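Trovside Hall list: Re: call button for the serving counter
From: Lachlan Haldane

Jeanie Lamont wrote:
> Can someone tell me where we have got to with the call button? The old
> buzzer by the hatch has been dead since December and people are
> leaning over the counter and shouting. I would rather have a plain
> bell than wait for more wiring. Also, does the thing need a light in
> it? Craig says it does and Ailsa says it doesn't.
> Jeanie

Jeanie, all,

Sorry for the slow reply. I have been through the switches and put them out on the white table by the counter, so anyone passing can have a go before we settle on one. The wiring run to the kitchen is Craig's department and he has it in hand.
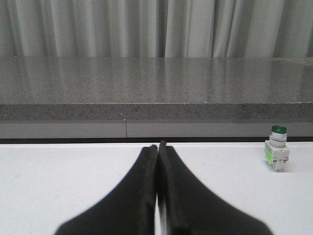 The call button has to be something a person can find without reading a notice, and it has to stand up to being thumped on a busy afternoon. Ailsa wants the colour to say "press me" and wants to keep red for anything that means stop. I agree with her, so the one with the green cap is my first choice. It would go on the kitchen side of the pillar, at elbow height, with the cable dropping behind the panel. Moncrieff quoted us 2 weeks for a mounting plate. Calwood may have one on the shelf, and Hanyu is going to ring them.

On the light, I have come down on Ailsa's side. A lit button means another pair of wires, and the lamp in the last one went long before the contacts did. If Craig feels strongly he can fit a lamp in the kitchen, over the sink, where the person being called will see it.

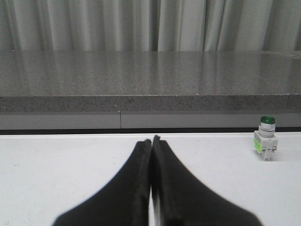 Can we still have a bell as well?
Keep one on the counter for the days when the power is off, and put it away in the drawer at closing so that the children don't get it.

The selector switch is a separate matter. I would like it for the evening lets, so the call can be turned over to the back office when the kitchen is shut. It needs two labels and they need to be large. The control box is only there for comparison. I think it is too bulky for the pillar, but Tarkdale use something similar at their side door and get on well with it. 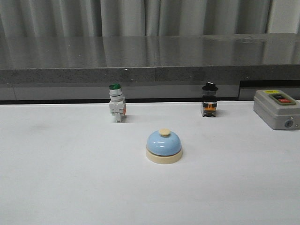

Green pushbutton, selector switch, blue bell and the grey control box.

Please send me your preference by reply to the list, and say if you want the button higher or lower than elbow height. Hanyu, could you ask Calwood about screws at the same time? The ones in the tin are too short for the pillar.

Lachlan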